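Tekley trails: how the summer count was done

04/02/2020

The Vokcombe trail network runs from the old rail bed at Tekley down to the reservoir, and until last August there was no usable record of how many people walked it. Chae-won Heo set up the counting program and has now finished processing the first season of data. She spoke to us about method, error and what the figures can support.

The equipment is simple. Each counter is a passive infrared sensor in a weatherproof box, fixed to a post at waist height and aimed across the path. It logs a time stamp whenever something warm crosses the beam. "It has no idea what crossed," Heo says. "A walker, a dog over a certain size, a deer. Two people side by side are usually one event. You have to know that before you look at a single total."

The counters were placed at the Tekley gate, at the Lovari footbridge and at the reservoir end. Heo chose pinch points where the path narrows and people tend to go through in single file. The footbridge was the best of them. The reservoir end was the worst, as the path there opens onto a gravel lot and walkers drift wide of the post. She moved that counter once, early in the season, and threw out everything it had recorded up to then.

To correct the raw logs, she ran manual checks. An observer sat within view of the post with a tally sheet and a watch, and the sheet was later matched against the sensor log line by line. At the footbridge the sensor recorded 769 passes during the observed hours, and the observers wrote down 872. The gap is almost entirely groups. Heo applies the resulting factor to the footbridge only. "People ask for one multiplier for the whole network. I won't give them one. A narrow bridge and a wide path undercount in different ways."
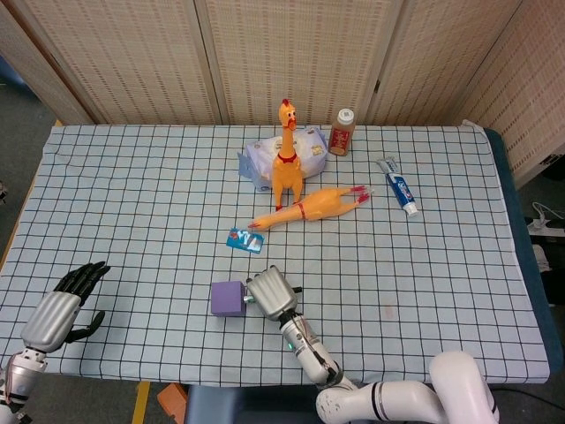 Ji, reading an early draft of the results, objected that a factor taken from fair-weather sessions would overstate use on wet days, when more people walk alone. Heo accepts the point. The manual sessions were held in dry conditions, and she has marked rainy days in the data so that they can be left uncorrected or handled separately once there are wet-weather checks to go with them.

Direction is another limit. The sensors do not record which way a person is heading, so an out-and-back walk from Tekley to the footbridge registers twice at each post it passes. The through walk to the reservoir registers once. Heo does not convert passes to visitors in the main tables. "A pass is what we measured. If someone wants visitors, they need a survey at the gate asking where people are going, and then they can do the division themselves."

The time stamps turned out to be more useful than the totals. They show an early peak at the Tekley gate that ends before most of the organized walks begin, and a later, flatter rise at the footbridge through the afternoon. The guided walks are visible in the log as tight clusters of events a few seconds apart. Heo uses them as a rough check on the clocks, given that the start times are printed in the events calendar. In one case the cluster sat exactly an hour from where it should have been, and the clock in that counter proved to have been set wrong at installation. Those records were shifted and flagged.

Asked about vandalism, she reports none. Spider webs across the lens caused more trouble, along with tall grass moving in direct sun. Both produce long runs of evenly spaced events, which a filter can pick out. The filter drops any run of identical intervals lasting longer than 3 minutes. It was tuned by eye against the footbridge log, and she would like to test it properly before it is used elsewhere. Grass around each post is now cut back on every battery visit.

The budget for the coming season covers 2 more counters. One will go on the spur toward the Vokcombe picnic ground, where the events team wants to know if the family activity trail draws people on days without a program. The location of the other is not settled. Heo would put it beside the existing unit at the reservoir end, with both logging the same stretch, to find out how far apart they drift.

"That gets you no new place on the map, and I understand why it is a hard sell," she says. "But at the moment I can't say how much of the difference between posts is people and how much is the box."

The corrected footbridge series, the raw logs for all posts and a note on the filter settings can be requested from the trails office. The raw files are plain text, with one event per line in local time. Gaps for battery changes are listed in a separate file and should be removed before any daily averages are taken.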